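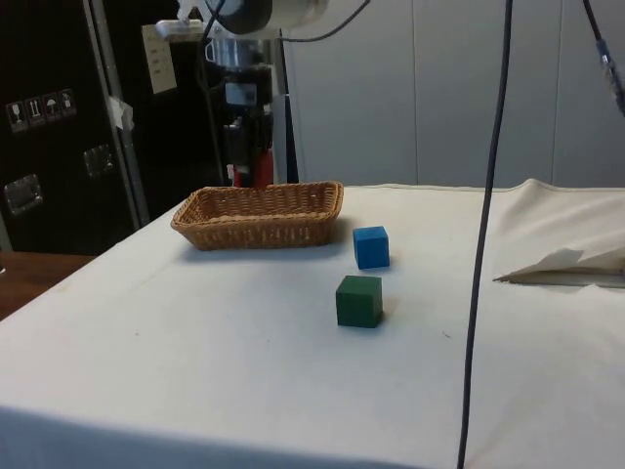

Home | Builds | Gallery | Fault Log | Contact

Search this site Go

The Gripper That Let Go Too Early

I promised a few of you the full story of what went wrong in September, so this gallery page is it. Short version: the arm kept opening its gripper before it got to the basket, and we spent way too long blaming the wrong part!

The task at the top of the page is as plain as they come. There's a blue cube, a dark green cube and a wicker basket, and the job is to pick up a cube and put it in the basket. We'd planned on 1,000 cycles for the Plevine project. The first 359 went by so smoothly that I'd stopped watching closely (my mistake), and then at cycle 395 I heard a clunk and looked up to find the green cube on the floor.

Osamu Iwasaki thought it was the cloth. A fold can snag a cube and tip it in the fingers, so we smoothed out the middle of the table and ran it again. Same thing, nearly 40 drops by the end of the afternoon — and always on the way over, never on the pickup.

My theory was the gripper pads. I swapped them for a fresh set from Sakholm and felt very clever for maybe ten minutes.

Romain Chauvin finally found it by wiggling cables with the arm parked. One of the gripper wires had a break inside the jacket, and when the wrist turned far enough the signal dropped out. Our controller took "no signal" to mean "open." Yikes. That's the part that bothered me most, and if we'd been carrying something heavier than a little cube I'd be writing a very different page.

So, two changes. The wire got replaced, with more slack at the wrist. And a lost signal now stops the arm and keeps the fingers closed until somebody clears it by hand. I've pulled that cable out on purpose a bunch of times since, and it has held on every time.

If you're running the older Castaño setup, please check what yours does when the signal goes!

We use cookies to remember your preferences. Accept | Manage settings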